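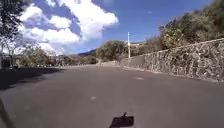 Mortar joints in a rubble retaining wall fail before the stone does, and most of the upkeep is a matter of raking out and refilling them in good time. The method is the same for a low garden wall and for a tall roadside one. On a wall like this, with irregular grey and beige rocks fitted tightly together, the joints vary in width along the whole run, and a single size of pointing iron will not serve. Trees and shrubs growing on the slope above, as they do on this one, are a further source of work: check the top course for roots each October, once growth has slowed. Where rough stonework meets a stretch of plain concrete, inspect the vertical junction separately. The two materials move at different rates and the crack tends to open there.

Tools: plugging chisel, club hammer, stiff bristle brush, hawk, two pointing irons (narrow and medium), spray bottle, eye protection. The Dullier narrow iron is adequate. A wire brush is not recommended on limestone, as it marks the face.

Rake out loose mortar to a depth of at least twice the joint width. Work from the top down and brush each section clean before starting the next. Do not lever against a stone that moves — mark it with chalk and leave it until the joints on either side have been filled and have set. 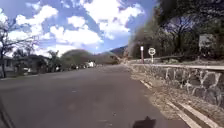

Dampen the joints before filling. Dry stone draws water from the mix and the new mortar will shrink away from the edges. For most old walls a lime mortar of 1 part natural hydraulic lime to 3 parts sharp sand is suitable. Weldu bagged mix may be used for small repairs; it is slightly paler than a site mix, so keep to one or the other on any one face.

Press the mortar in firmly with the iron, in layers if the joint is deep. Finish level with the stone or slightly behind it. Mortar smeared over the face holds water and comes away in the first hard frost. Once the surface is thumb-hard, tap it with the bristle brush to compact it and open the texture.

Cover with damp hessian for 24 hours at the least, longer in wind or strong sun. Do not point when frost is forecast.

Weep holes must stay open. Clear them with a length of stiff hose and never fill them, even if they look untidy. A wall which bulges or leans is outside the scope of this page — consult a structural engineer, and do not repoint it in the meantime.

Last updated: 22 February 2020
100 shares
3 comments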